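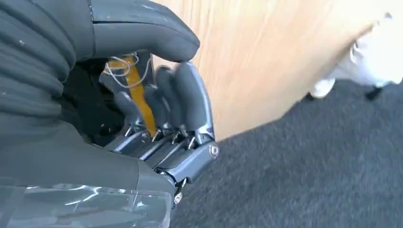
The Lacson line went to two shifts of hands in October, and my job title changed from packer to hand technician without my desk moving, because I did not have a desk. I had a stool at Station 7 and a drawer of drivers. The first thing they taught us was the resting position: four fingers curled in, thumb over the top, with the orange-yellow flat cable running down between the fingers and the palm and the thin white wires looped across it just under the thumb. If the white wires sat in loose arcs, the unit passed visual. If they were drawn tight, it went on the red rack.

I passed visual on most of them. The ones that failed usually failed at the ribbon.

Before the change, Station 7 packed cabinet hinges for Toklow. A carton held 100 hinges in ten sleeves. You learned the weight. After a year I could pick up a carton and know it was a sleeve short before the scale did, and the supervisor used to bring new people over to watch. The scale was slower than I was by two seconds. I mention this because the two seconds came up later.

The hands were made by Drotby and leased to us. Each hand had a log, and each log recorded grips. At 1,220 grips the system asked for an inspection, whether the hand was working well or not. I would walk to the cell, lock out the arm, tag it, release the wrist collar, and carry the hand to the bench. It took 180 seconds if the collar was clean. The bench display showed the time in green up to that point and in amber after it.

The woman who had packed at Station 6 for nineteen years was made cell operator. She stood at a rail and cleared faults. A fault was usually a sleeve that had opened in transit, so that the hinges slid when the hand closed on them. A person would have pinned the flap with a thumb and kept going. The hand stopped, the lamp came on, and she reached in with a pole that had a rubber cup on the end and pushed the flap down. She did this perhaps forty times a shift. She said her back was better. She also said she had started dreaming about the lamp.

We had been told the hands would learn from us. For three weeks before the changeover, we wore gloves with sensors along the fingers and packed as usual while a technician from Drotby sat behind us with a laptop. My gloves were a size too large. I told the technician this on the first morning and he wrote it down. I folded the extra material over at the tip of the ring finger and held it there with my little finger, and in that way I packed every carton for three weeks.

When the line started, I stood at the rail with everyone else. The arm came down over the tray. The hand opened, took a sleeve, and closed, and as it closed the little finger moved a fraction early and pressed against the one beside it. It did this on every sleeve. No other motion in the cycle was wasted. I watched it for the whole of the first hour and did not say anything to the people on either side of me.

The early finger wore its joint. By the fourth inspection I was seeing play at the outermost pivot, and I began filing it as a recurring defect. Drotby sent a form asking for probable cause. The form had a list to choose from. I selected Other, and in the box I wrote: operator glove fit during capture. The reply said the entry had been received.

In the next quarter the plant signed with Busier, the scheduling company, and the inspections stopped being my decision to start. A message arrived on the bench display with the unit number and the minute. If two units came due together, the software put them in order. It also moved my lunch. The old supervisor had moved my lunch too, but he used to walk over to do it.

They updated the grip on a Wednesday, at the start of second shift. I had the release note open on the bench. Line four said that redundant motion had been removed from the fifth digit and that cycle time had improved by two seconds per carton. I locked out the cell for the load, cleared it when the load was done, and went to the rail.

The hand opened, took a sleeve, and closed. All the fingers came in together. The woman from Station 6 was leaning on her pole, and she watched three or four cartons go through.

"It doesn't look like you anymore," she said.

I asked how long she had known.

"Since the first day," she said. The lamp came on, and she reached in and put the flap down – then she held it there a little longer than she needed to, until the hand started again.

I went back to the bench. The display had a unit due at 4:40, and I got out the collar key.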